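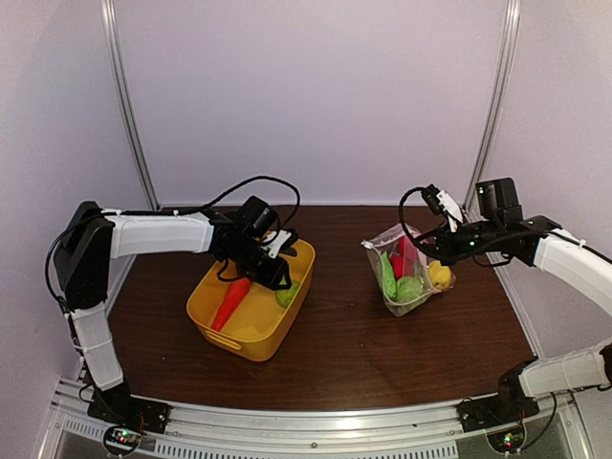

Yellow basket, toy fruit and veg.

Do you fancy running a market stall without having to get up at four in the morning? I'm looking for people to join a pretend greengrocer's at Clasell this November, and I'd love to hear from you even if you've never acted, sold a thing or spoken up in front of strangers in your life.

I'm Miłosz Dudek and I run Odoi, a language café for adults who are learning English (or brushing it up after a long gap). Last winter we sat round with cups of tea and talked about the weather, and it was lovely, but people kept telling me that the hard bit is shopping! Asking for half a pound of something, saying no thanks to the bruised ones, working out what "that'll do you for the week, love" means. So this time we're going to practise all of it, out loud, with a lot of laughing.

I need 13 learners and 2 confident English speakers to play the stallholders. Learners should be able to manage a simple chat. Stallholders should be able to slow down when asked — and then speed up again when we're feeling brave.

Sessions start at 6.30 in the evening and go on until 8. It's free for learners. Stallholders get their bus fare and a hot supper, and I'm told my soup is decent. 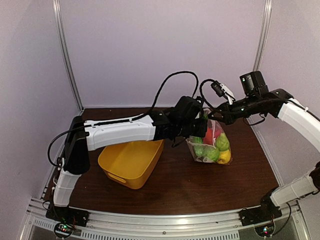 Fruit and veg in the bag, basket alongside.

You don't need to bring anything except a pen. If you've got a shopping story that went horribly wrong, bring that too, we'll turn it into a scene.

To put your name down, leave a note for me at the Clasell front desk with your first language and a phone number. Couples and friends are welcome, though I will split you up! Any worries about stairs, hearing or childcare, please say so in the note and I'll ring you back for a proper chat.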